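Progress Report: Sosmont Daily Prayer Line and Quiet Room
Submitted to the Pleltine Trust, 2025-04-10
Prepared by Amrit Sawatzky, project lead

This report covers the period from the start of the grant in December to the end of March. It follows the headings in the grant letter.

Prayer line

The line opened in the second week of December and has been staffed every morning and evening apart from one evening in January when the phone provider had a fault. We took 278 calls in the period. Most callers asked for prayer for someone who was sick or for a family matter. A smaller number wanted to talk about a death. Calls run longer than we planned for, and the evening shift often finishes late.

We have 19 trained listeners against a target of 100 by the end of the second year. That is behind where we hoped to be. Two training evenings were dropped when the trainer was ill, and they have been rebooked for May. We have also shortened the application form, which several people told us they had started and put down.

Listeners do not give medical, legal or money advice. When a caller needs that kind of help, the listener reads out the numbers on the referral card. The card was revised in February after Adel Ait Brahim checked each entry and found that three of the services had moved or closed.

Interfaith evenings

We have held 3 shared evenings, the first in Sosmont and the others at the Gorano meeting house. Each had a reading, a period of silence and a meal. At the Gorano evenings the readings came from the Psalms and the Qur'an. Attendance was better at Gorano, where parking is easier, and we intend to hold the next two there as well.

One church asked us to drop the silence and use the time for open prayer. We talked it over with the other congregations and kept the silence, but added open prayer at the close for those who want to stay. The church has agreed to continue on that basis.

Quiet room

The quiet room on Phillips Street is open to anyone during the day. The grant paid for chairs, carpet, shelving for prayer books and the repair of the front door. The shelving came in under budget and we would like your permission to move what is left to the heating line, where we expect to overspend.

The building's facilities were part of the original application and remain in the budget under premises.
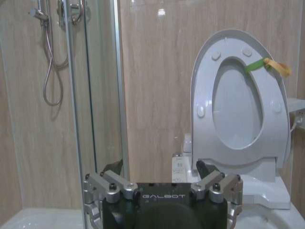 Cleaning is now done before the morning opening. The previous arrangement, with cleaning at midday, clashed with people coming in on their lunch break. The cost is the same.

Spending

Spending to the end of March is within the approved total. Training is underspent for the reason given above. Printing is slightly over, as the referral cards had to be done twice. A full statement will be sent separately with the bank records.

Next period

Rebooked training evenings in May. Two more shared evenings at Gorano. A short survey of quiet room users, with the questions sent to you for comment before it goes out.

We need your answer on the heating transfer before the next payment is released. Questions on the accounts should go to Adel Ait Brahim, and anything else to me.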